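Pre-session check, folding by remote control, Asley unit
Checked by: Natalie Oakley. Operator: Erdal Saraç. Date: 2026-10-26

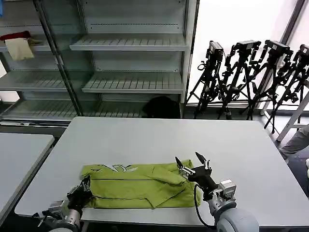 I was asked to sign off the Asley pair for teaching by remote control, and I have signed part of it. The supplier's sheet says the setup is "suitable for untrained operators", a claim I would like to see tested by somebody who doesn't work for the supplier. The task is folding T-shirts. With the lime-green one flat on the white table, both grippers are working down at the near edge, and the cable on the right arm hangs in a loop beside it. I don't like that loop. A sleeve could catch on it, and so could a finger.

1. Emergency stop within reach of operator
Pass. Pressed twice, both arms held still. The second button, for whoever is standing by the table, is still "on order". It was on order in September.

2. Speed limit set for teaching
Pass, with doubts. Screen says 300 mm per second. I have no way of checking that except by eye, and Erdal's eye and mine disagree.

3. Grip force limit
Not accepted. Ourania Fragkou gave me a figure from memory. I want it on paper.

4. Cables secured and clear of moving joints
Fail. See above. Clip it closer to the arm and move the wrist through its full turn before anyone calls it done.

5. Screws at wrist tight
Pass. Checked by hand with the power off.

6. Floor clear where people walk
Marginal. Tripod legs stand side by side by the window, splayed, with straps hanging off them. Tie up the straps. I was told people know to step round them. People also knew to step round the old pallet.

7. Nobody inside arm's reach while the link is live
Fail. There is no line on the floor. The rule says 800 mm from the table edge and I watched it ignored twice before lunch, once by the person who wrote it. Tape it.

8. What happens if the link drops
Pass on one test only. Zuzanna Lis pulled the network lead and the arms stopped where they were. One test is thin. Repeat it with cloth in the grip and with both arms moving.

9. Operator briefed
Erdal yes. Ataberk Yazıcı no, though his name is against 33 of the recorded runs. Somebody explain that to me.

10. Record of bad runs kept
Fail. The log has 82 folds, all marked good. I sat through a morning of this and I don't believe it. If the robot is to learn from these runs, the dropped sleeves need writing down too, along with any stop. I can't judge whether a setup is safe from a log where nothing ever goes wrong.

Result: may be used with Erdal operating and Zuzanna at the stop. No visitors at the table. Items 3, 4, 7 and 10 to be closed before Ataberk does any more runs.

Reply from O. Fragkou: cable clips fitted, tape going down this afternoon. Grip figure to follow.

N.O.: Clips seen. Item 4 stays open until I've watched the wrist turn.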